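Sioned Phillips
Thread on teleoperating a humanoid through sink wiping, mostly for people who have asked what our operators do all day. Notes from two months on the Brunora project.

The task as written on the sheet: bring the cloth to the basin, wipe from the back of the bowl toward the drain, lift the cloth clear, return to the start pose. A person does it without looking. Through a headset and two hand controllers it takes some learning.

We have 547 demonstrations that passed review. Each one is a full run by a human operator, start pose to end pose, with joint positions, hand commands and video logged together.

First problem was contact. The operator feels nothing through the controllers. Early on everybody pushed too hard, the wrist hit its torque limit and the arm stopped mid-stroke. Chaiwat Siriwan put a bar in the headset view that fills as wrist torque goes up. Faults dropped the same afternoon.

Second problem was the cloth. Folded flat, it slides out from under the fingers. Bunched up, it stays put but wipes a narrower strip. We went with bunched and more strokes. Dark cloth on white ceramic also makes review a lot easier.

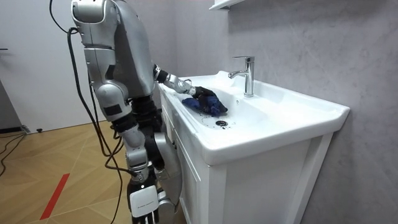

How long does a new operator need before the data is usable?

Roughly 40 practice runs on this task, fewer if they have already done table wiping. We don't keep any of the practice runs for training. The usual sign that someone is ready is that they stop correcting the hand in small jerks near the surface.

On speed: Montri Saengthong is our fastest operator and his runs were the hardest to train on at first. He skips the short pause before contact. The policy copied that and came down on the ceramic at full approach speed. He now holds for half a beat above the bowl and the problem went away.

We tried kinesthetic teaching too, meaning you take hold of the arm and move it through the wipe yourself. Good for the path. Bad for the cameras - your own arms are in half the video, and the policy won't have those at run time. We kept 14 of those runs for tuning the wrist angle and left them out of the main set.

Things that get a run rejected in review: cloth dropped, faucet touched, a stroke that lifts off partway, operator talking to someone and leaving the arm parked. Pauses are worse than they sound. Train on enough of them and the robot learns to park.

A missed spot does not get a run rejected if the operator goes back for it. We want those. A set made only of clean first passes gives you a policy with no idea what to do about a bad one.

Open item is the rim around the faucet base. The fingers are too wide to get behind it from the front, and coming in from the side puts the elbow close to the wall. Ginette Pruvost is trying a different base position this week. Will add her numbers under this post when the runs are through review.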